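I've been saving bottles for the garden since May, and my kitchen table finally gave up on me, so last night I sat down and got them all ready in one go! If you've got a heap of empties under the sink, clean them properly before you cut a single one. Dried-on milk smells awful once it warms up on a windowsill (ask me how I know).

## Cleaning them out

Start with a cold rinse. I used to go straight in with hot water and it just made the milky film cling harder. Fill the bottle a third of the way, put your thumb over the top, shake it like mad and dump it. Do that 2 times.

Then add a squirt of dish soap and a spoonful of dry rice with warm water, and shake again. The rice gets into the shoulder where no brush of mine will go. My friend Meinir Kneath swears by crushed eggshell, and it does work, but I found bits of it in the drain for days.
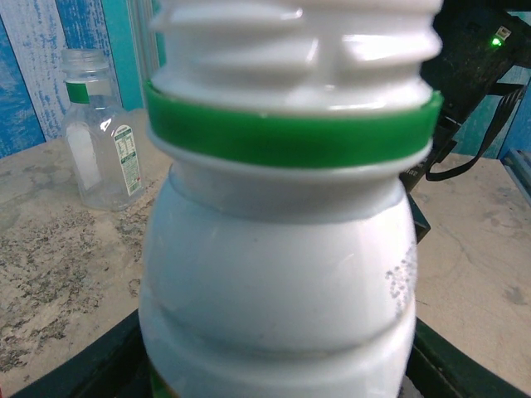

**Do I have to take the plastic ring off the neck?**

Leave it on if the bottle is going to be a scoop or a watering bottle, but snip it off for recycling if your town asks for that. Small nail scissors slide under it better than a knife does.

## Getting labels off

Paper labels come away after 18 minutes in warm soapy water (I set the oven timer and go fold something). The shiny plastic kind need a hair dryer on low. Warm one corner, peel slowly, and keep the heat moving so the bottle doesn't buckle. Any glue left behind gets a dab of cooking oil, a few minutes' wait, and a rub with an old sock.

## Drying

Stand them upside down over wooden spoons stuck in a heavy jug, caps off, overnight. I put the caps in a strainer by the window.

My 500 ml ones are going to be seedling covers, so those get the bottoms cut off next. The big ones I'm keeping whole for now, at least until I've cleared a shelf in the shed.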